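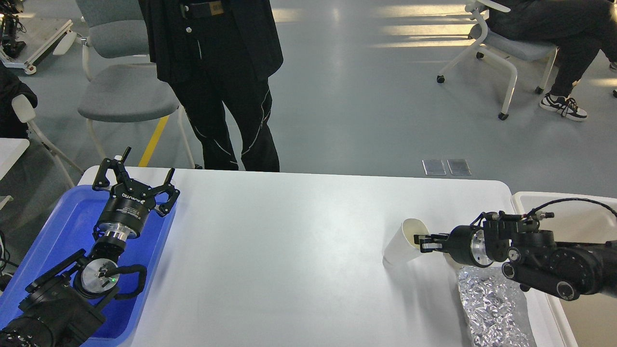

Lunch at the white table, and what's left of it

We moved into the new room in March, and for the first few weeks I ate lunch standing up, over a sink, like a raccoon. There was a table. There was always a table! It just never had any free space on it, and by the time I'd shoved everything over I had eaten half my sandwich anyway.

So this is a post about eating at a table and then cleaning up the table, which I realize is a thing most adults have worked out. Bear with me. Somebody asked in the comments on my desk drawer post whether I had any thoughts on "the rest of the room," and I have so many thoughts.

The table is the big white one from Irkholm with the rounded corners. I wanted the oak one. Olaia Villalobos, who shares the room and has much better sense than I do, wanted white, and we went back and forth on it for 16 emails (I went back and looked). Her case was that you can see dirt on white. My case against was exactly the same. She won, and she was right, and I've told her so once and am not planning to do it again.

You really can see everything, though. Crumbs, drips, that one hair. Sauce from Kutetti, the sandwich counter downstairs, shows up like a crime. On my old brown desk I could go a month without wiping and feel fine about myself. Now I wipe every day, sometimes twice, and I have opinions about cloths.

The foil problem

Kutetti wraps everything in foil. Hot sandwich, foil. Cold sandwich, foil. I once bought a single boiled egg there and it came in foil. I don't mind it while I'm eating, it makes a decent plate if you fold the sides down, but afterward it turns into this big crackly thing that takes up three times the room it did before and holds on to every crumb inside it until you pick it up, and then it lets go of them all at once. Over the chair. Over the seat of the chair, to be precise, and gray upholstery does not forgive.

What works for me is closing it back up before moving it. Fold the long sides in, fold the ends over, press, and then carry it. Don't ball it up! I balled it up for years. A ball always has a gap in it somewhere, and the gap is always facing down.

Olaia rinses hers and flattens it and puts it in the recycling. I rinse mine when she's in the room.
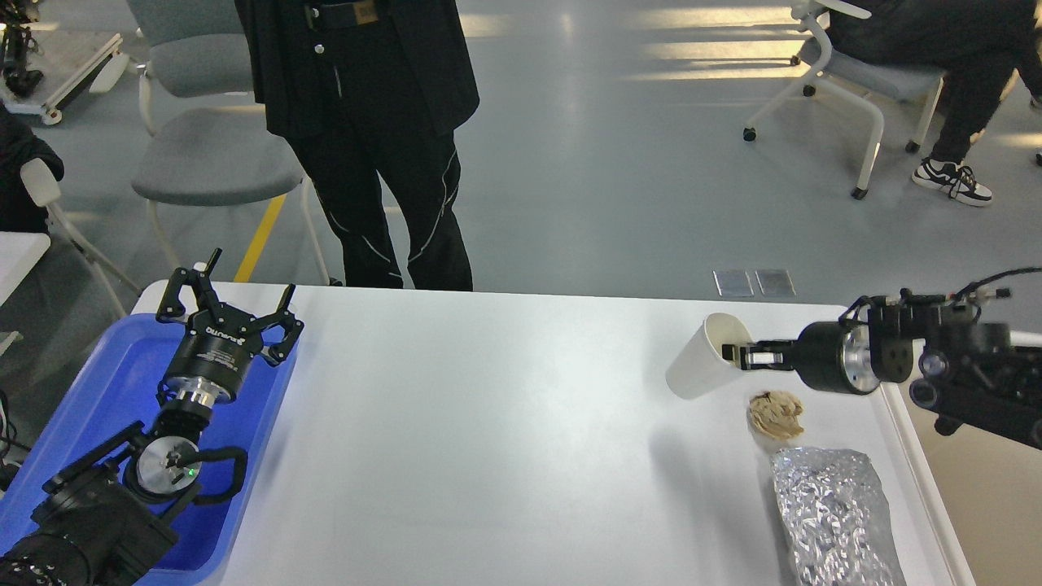 The crumbly stuff is harder. I'm talking about anything that falls apart as you eat it, which at my lunches is most things, and it always lands on the last clean piece of paper you had. For a while I tried to sweep it off with a napkin and all I did was spread it into a kind of fan. A damp cloth is worse, you get paste. Now I lift the paper from two sides so it makes a little trough, walk it to the trash slowly, and only then go at the table with a cloth. Dry first, damp second. I wrote that on a sticky note and stuck it inside the cabinet door, where I never look.

For the cloths: I bought a pack of the Zulletis ones on sale for 3 dollars and I'm still using them. They're thin and a bit ugly and they dry overnight on the radiator. The fancy waffle ones I had before stayed wet and started to smell like a pond. I threw those out in a temper and then had to wipe up soup with my scarf the very next day, so maybe buy the new ones before you throw out the old ones.

Cups

I have a whole routine for cups now, mostly out of shame. One afternoon last winter, in the old room, I knocked over a full one and it went across 405 pages of printed manuscript that Olaia had just finished marking up in pencil. She was very nice about it. She was so nice about it that I lay awake.

A paper cup weighs nothing, that's the trouble. A full one is fine, it's bottom heavy and it stays where you put it. A nearly finished one goes over if you look at it, or if you slide a notebook past it, or if you gesture (I gesture). And there's always that last mouthful left in it, because who drinks the last mouthful? It's cold and it has bits. So before I clear anything else I tip out the cups in the sink, and then they can fall over all they like.

I did buy a proper mug. It's a Vidal, dark green, lovely handle, and it has been in the dish rack since the day after I got it, waiting for me to dry it.
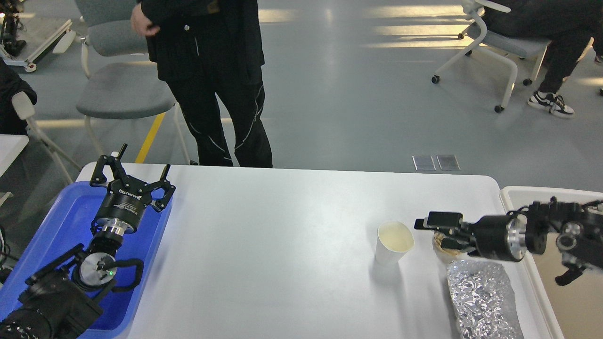 Where you put things down matters more than I used to think, and I've ended up dividing the table without ever really deciding to. Food happens at one end. We have a blue plastic tray over on the left and a white one on the right, and lunch has drifted to the white tray's side. The foil packet goes down by the front corner next to it, the little brown container sits just behind that, and the cup with its pale beige drink stands a bit further in. I'd move the cup if I were being good. It's nearer the middle than I'd like, and the middle is where elbows go. But the whole clearing job happens in one spot this way, and the long stretch of white between there and the blue tray only needs a quick pass with the cloth.

The trays were cheap and I recommend getting some, any kind, as long as they have a raised edge. I bought flat ones first, and a flat tray is just a smaller table. With a lip you can drop a spoon in it, or a lid, or the sauce packets you're definitely going to use someday, and then carry it all to the sink in one trip. I used to make five or six trips and give up after the second.

My only complaint is washing them. They don't fit in our sink. I've been doing one half and then turning it around and doing the other half, and water runs down my sleeve every single time. If anyone has a trick for that, please leave it in the comments, I'm begging.

Anyway, the raccoon days are over. I timed the cleanup last week out of curiosity and it took me 78 seconds, from the last bite to a clean table, and that included going back for a lid I'd missed. Olaia thinks I rushed the corners. I'll do the drawers under the sink next, as soon as I find out what's in them.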